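The Disex Handbook of Safe Conduct ran to 189 rules, and Gandel had sent all of them to the night inspector at Worko, who read them standing up.

Rule 2 said an arm must never reach for a cup the other arm had claimed. Rule 3 defined "claimed." Rule 14 withdrew the definition, pending review.

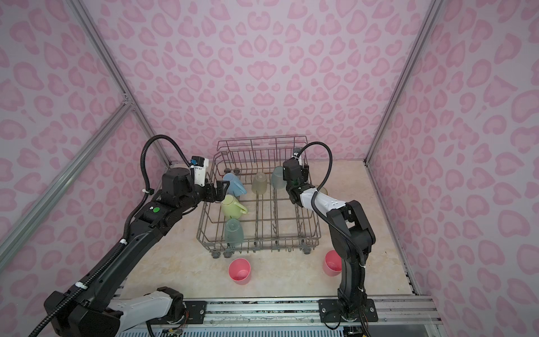
"Which one do they follow?" the inspector asked.

"The one from Navickas," said the operator. "Go slow, and let go if it cracks."

The inspector looked for a box to tick — there wasn't one — and wrote it in the margin as Rule 190.

© Gandel Stories | Contact | Back to top
We use cookies. Accept | Manage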